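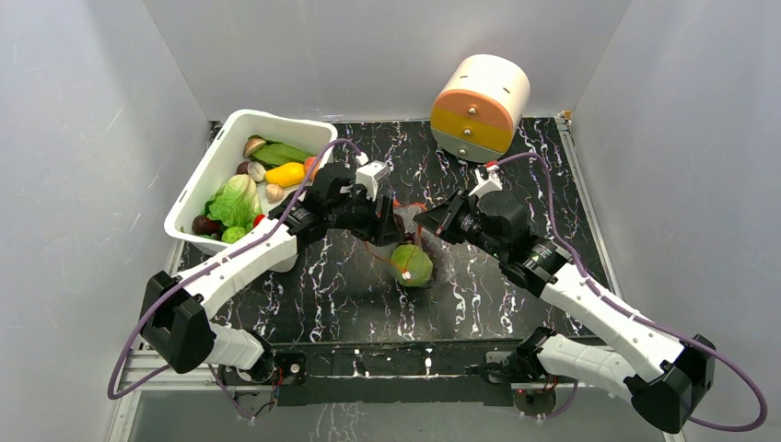

The Tidoser two-arm sorting cell with a bin of toy vegetables and a cabbage between the grippers.

Tidoser Two-Arm Sorting Cell

Supplier: Kusska
Item no. 471
Availability: built to order
Page updated Oct 2, 2018

Overview

The Tidoser is a bench-height cell with two arms for picking mixed items out of a bin and passing them on. It is sold to packing rooms, produce wholesalers and kitchens that handle many different shapes in small lots. One person runs it, and that person does not need to have worked with robots before.

Both arms mount on one rail along the front of the table, so they share the same work area. Either arm can pick alone. For round or heavy items the two grippers close in from both sides and lift together. The walls stand on three sides and the front is open to the operator.

New customers start on a set of toy vegetables. The set has the awkward shapes most produce rooms deal with, and it can be dropped, squeezed and picked again all day. Real goods come in once the operator is comfortable with the controls.

What it does at work

The cell takes over the part of a sorting job that is the same every time: reach into the bin, take one item, move it to the middle of the table, set it down. A person still decides what goes where, checks quality, and clears anything the cell sets aside.

It is slower than a trained sorter on mixed goods. Buyers should know this before they order. On a good day with one kind of item it keeps a steady pace through the shift, and it keeps that pace in the last hour as well as the first. With a bin of mixed shapes it will stop and ask for help, more often in the first weeks than later.

We do not recommend the cell for:
Soft fruit
Leafy herbs in loose bunches
Anything in a net bag
Wet product straight from the wash line

What changes for staff

Purngate, a vegetable packing business, has had a cell on its smaller line since September. The shift lead there is Sewwandi Fakir. We asked her what her people would want to hear from someone outside our company, and these are her notes, shortened a little.

"Two people used to stand at the bin for the whole shift. Now one person stands at the cell and the other is on checking and labels, and they swap at the break. Nobody lost hours over it. I asked for that in writing before it came in, and I would tell any other lead to do the same.

The reaching is what people were glad to be rid of. You lean over a bin, you pick up a cabbage, you turn, you put it down. Shoulders and lower back. Checking is easier on the body but it is harder on the eyes, and some people do not like it. Thaís Paiva went back to hand sorting on the big line after two weeks because she found the cell dull to watch. That was fine with us.

The first week was slow. We ran behind and had to move a delivery. Plan for that."

Erhan Karabulut, who looks after maintenance at the same site, asked us to add that the cables need more attention than the arms do. He checks them at the start of each shift. They run along the outside of the links, which makes them easy to reach, but a loop that has worked loose can catch on a bin. We now ship extra cable ties with every unit and have moved the cable check to the top of the daily list.

Operator training

Training takes 4 days on site and is included in the price. Two operators and one maintenance person can attend. The order is as follows.

Day one covers stopping, starting and clearing the cell. No picking is done until everyone can stop it without looking for the button.

Day two is spent on the toy set. Each operator works through 100 picks, with single arms first and both arms after that.

Day three moves to your own goods, one kind at a time.

Day four is a normal shift with our trainer standing by. Man-sik Ji or Yoon-hee Geum will lead the visit, and whichever of them comes will also take your calls for the first month.

Operators who join later can be trained by your own staff. The printed guide is written for that, and further copies are free.

Daily care

Stop the cell and switch off power at the wall.
Look along both arms for loose or rubbed cables.
Wipe the tabletop with a damp cloth. Do not spray.
Check the gripper fingers for cuts and stuck dirt.
Put the bin back inside its marks.
Run the short self-test before the first pick.

The test ends with both arms over the middle of the table. If one arm stops short, run it again once. If it stops short a second time, leave the cell off and call service.

Site needs

A level floor and a standard wall outlet on its own circuit. Leave room to stand and turn in front of the table, and enough space at one side to bring in a full bin. The cell should not be placed where people have to pass close behind the operator. Bright sun falling on the table causes missed picks, so a spot away from windows is better.

Included

Table with three walls, front rail and both arms
One plastic bin
Toy vegetable set
Pack of 100 cable ties
Printed operator guide and wall card
On-site training as described

Sold separately

Spare gripper fingers, pair
Second bin
Wheeled base for the table
Outfeed tray by Gunawardena (fits the left side only)

Service and returns

Service visits are booked by phone. Have the item number and the site name ready. Most faults in the first months can be fixed with the operator at the cell and one of our staff on the line.

A cell can be returned within the first 60 days of use. We collect it. The training fee is not refunded if the training visit has taken place.

Ask for a quote

Send us a list of the goods you sort, the size of your bins and the number of people on the line. If you have a staff representative, please copy them in. Quotes are sent in writing and include the delivery date, the training dates and the name of your trainer.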